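Groltside — Progress Report to the Huvstead Games Fund
Tuesday, February 26, 2019
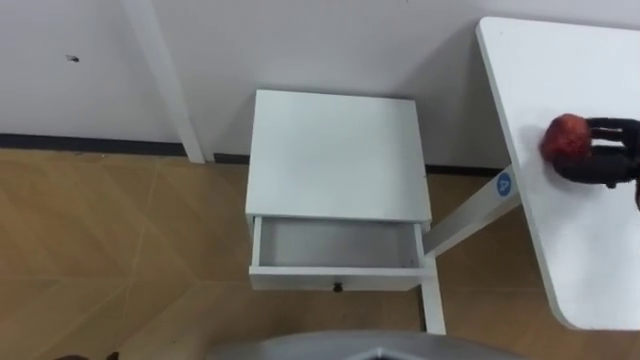 Status of the build

The January build runs from the title menu to the end of the harbor level without a crash on all 11 test machines. Load time for that level is now 48 seconds on the slowest of them, which is still too long. Texture streaming is the main cost and will be reworked next.

Combat and enemies

Enemy pathfinding was rewritten. The level now supports 200 active enemies before the frame rate drops below target. Two weapon types remain untuned — the flare gun and the mortar — and both are disabled in the current build.

Audio and text

Halász delivered the final music for three levels. The script stands at more than 2,000 lines, and recording has not been booked.

Risks

Co-op play is behind schedule. Players lose sync when one of them reloads a checkpoint, and the cause has not been found. If this is still open at the next milestone, Bukden will ask to move co-op to a later update. No change to the budget is requested.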